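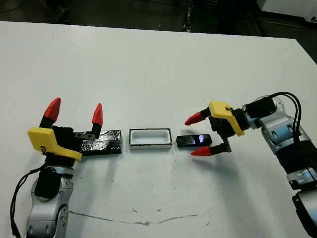

**Figure 3.** Two-arm packing station with a phone, an open tray and a taped block on the table.

### 4.2 Changes in the packers' work

Before the arms came in, a packer at the Brekwood site placed each returned phone in its tray by hand, closed the carton and put it on the belt. The placing step now belongs to the station shown in Figure 3. Packers bring the parts to the table, watch the arms, and take over when a pick fails. Each packer looks after two stations.

Staff described the new work as lighter on the wrists and harder on the attention. Four of the 6 packers we interviewed said they were less sore at the end of a shift. The same four said the time passed more slowly. One put it this way: "I used to know how many I had done. Now I know how many it dropped."

Talk between packers also changed. At the old bench they stood side by side and could speak while working. The stations are set farther apart, and most conversation has moved to breaks. Gravness, the operator of the site, did not plan for this and had no view on it when we asked.

Training was short. New staff got three hours with the Weidemann manual, which covers stopping and restarting the arms but says little about where to lay the parts. Packers worked this out among themselves. The layout they settled on puts the tray in the middle, between the two grippers, and it was later copied at the Flarnanholm site without credit to the people who had found it. Two packers raised this in interviews without being asked. Pay grades stayed the same at both sites during the study period, although the job description was rewritten in February to include "station supervision."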